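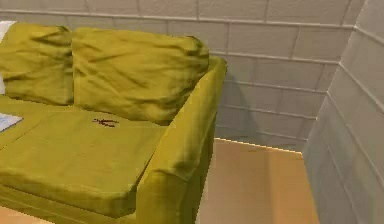 Olive sofa, two back cushions. A rendering.

We gave up the old couch in May and it took me until Monday to write any of this down, so some of the order may be off.

The couch came from Rohani Gunawan, who lived across the hall from us in the first apartment and was moving in with her sister. It was tan when we got it. We had it through two leases and then the house, and by the end the middle had sunk enough that anyone who sat there slid toward whoever was next to them. Wulan wanted it gone two years ago. I kept saying it was fine.

What I didn't know was how hard it is to get rid of a couch. The thrift store on Siregar wouldn't take it because of a tear on the back. The city picks up large items, but you have to book a slot, and the first one open was five weeks out. I put it online for free and got a lot of messages in the first hour. Most of them asked if it was still available and then stopped answering. One man wanted me to drive it to him. In the end Ridwan Ismail from work took it for his garage. He and his brother carried it out at 7 in the morning before their shift, and I held the door.

Then we had no couch, and we ended up living that way for most of the summer. We sat on the floor, or on the two kitchen chairs, and ate dinner at the table every night for the first time in a long while. The room sounded different. I read more, mostly in bed.

Shopping was slower than I expected. The wall between the radiator and the hall door is 123 inches, and the radiator needs some space, so we decided nothing longer than 108. I thought that was plenty. Plenty of the ones we liked were longer than that, or came as sectionals with the long part on the wrong side for our room. I taped the outline on the floor with painter's tape and we walked around it for a week. The dog slept inside the tape, which I took as approval.

Color was the real argument. I wanted gray. Wulan said we already had gray walls, a gray rug and a gray sky from October on, and that she wasn't going to sit on gray too. She wanted green, or something close to it. We ordered fabric samples, and they looked one way by the window and another way under the lamp at night. There was one called Mavinach that I would have called mustard and she called olive. We left it on the arm of a kitchen chair for days and kept changing our minds.

I asked Dragica Angelovski what she thought, because she redid her whole living room last winter and seems happy with it. She said to pick the color second and sit on the thing first. She also said to sit for 20 minutes, with shoes off, the way you would at home. I felt silly doing that in a store but it ruled out three of them. One had a bar under the front edge that I could feel through the seat after a while. Another was so deep that my feet didn't reach the floor unless I put a pillow behind me.

We ordered one at the end of August, in the green. Delivery is supposed to be eight weeks. They called once already to say it could be ten.

In the meantime I've been patching the wall where the old couch rubbed through the paint. There were marks all along it, and a dent from the frame that I filled twice because the first fill shrank. I still have most of a can of the wall color in the basement, but it dried darker than what's up there, so I'm going to end up painting the whole wall. Sugeng Wattimena said he'd lend me his good roller and the extension pole if I come by and get them this weekend.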